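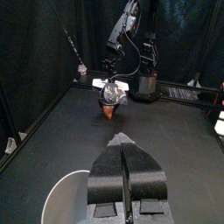 Laut Dilani Mollah hätte man die Zelle von Anfang an mit einem Wartungsheft betreiben müssen, dann wäre ein halbes Semester Fehlersuche entfallen. Der Einwand kam bei der Zwischenvorstellung im April und hat den Schwerpunkt unserer Projektarbeit verschoben. Geplant war eine Verbesserung der Greifstrategie für Beutel und Schalen. Bearbeitet haben wir am Ende die Einrichtung und Pflege der Zelle Zirnstead.

2. Ausgangszustand

Die Zelle besteht aus einem schwarzen Tisch mit Profilschienen hinten und links, einer schwarzen Seitenwand links und einem dunklen Vorhang hinten. Zwei Arme arbeiten auf derselben Fläche. Die Handgelenkkamera blickt über die eigenen Greiferfinger auf den Tisch. Steht ein Finger schief, verschiebt sich die Spitze im Kamerabild, und die Greifpunkte stimmen nicht mehr.

Bei der Übernahme gab es keine Aufzeichnungen über getauschte Finger oder nachgezogene Schrauben. Die Konfigurationsdatei der Steuerung Brorkholm lag in 2 Fassungen vor, von denen eine noch zum alten Greifer gehörte.

3. Durchgeführte Arbeiten

Zuerst wurden alle Eckwinkel der Profilschienen nachgezogen. Danach haben wir die Finger abgenommen, gereinigt und wieder montiert. Der Nullpunkt des Greifers wurde neu angefahren und in der Datei auf 84 gesetzt, der Schließweg auf 80 begrenzt (beides in Schritten der Steuerung). Mit dem alten Wert liefen die Finger gegen den Anschlag, was vermutlich auch die Fehlermeldungen in der Software Kashyap erklärt.

Am zweiten Arm war das Kabel die Schwachstelle. Es hängt in einer Schlaufe am Arm und braucht beim Absenken genug Spiel. Wir haben den Haltepunkt versetzt und alle Endlagen von Hand abgefahren - stromlos und zu zweit.

4. Wartungsplan

Nach je 500 Zyklen werden Finger und Schrauben geprüft, danach folgt eine Referenzfahrt. Als Prüfobjekt dient ein durchsichtiger Plastikbeutel, weil er Licht spiegelt und schlecht zu greifen ist. Die Einträge stehen im Heft und zusätzlich im Projektordner Zallari.

5. Offene Punkte

Ein Ersatzkabel ist bestellt, aber noch nicht eingebaut. Die alte Konfigurationsdatei wurde archiviert und schreibgeschützt. Die Kalibrierung der Kamera am zweiten Arm übernimmt die nächste Gruppe.

Stand: Sa., 22. August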